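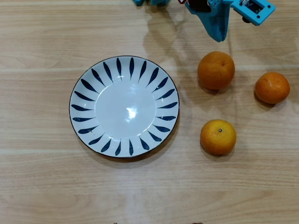
Three oranges and the blue and white plate, on the wooden table.

How Far Did My Fruit Bowl Travel?
Student project report by Kirsty Kereama

I picked food miles for my project because Mum and I argue about it every single time we go shopping! She reckons local is always better. I wasn't so sure, so I spent June writing down where all our fruit came from (and keeping every sticker, which drove everyone mad).

What I did

I kept a notebook by the fridge and logged each piece of fruit as it came home - the type, the shop and the place it was grown. By the end I had 37 entries. Then I measured the distance from each growing area to our kitchen on a map. If the label only gave a country I left the distance blank, so there are a few gaps in my table.

I also asked the greengrocer on Whitelaw Street how long apples stay in cold storage. He said it can be months, and I had no idea! That made me think distance is only part of the story, and I ended up reading a lot about fridges.
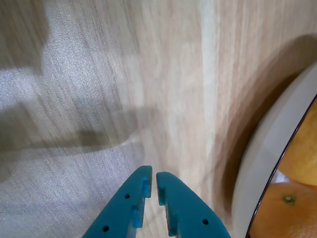 What I found

My oranges averaged 477 kilometres and the apples only 90. Anything over 1,000 got a red dot on my chart, and the bananas were red dots all the way down. The kiwifruit were hard to work out as two shops gave me different answers for the same brand.

What I'd change

I'd start earlier and weigh the fruit too, so a bag of mandarins doesn't count the same as one lemon. I'd also like to try it again in summer, when our neighbour's plum tree is going.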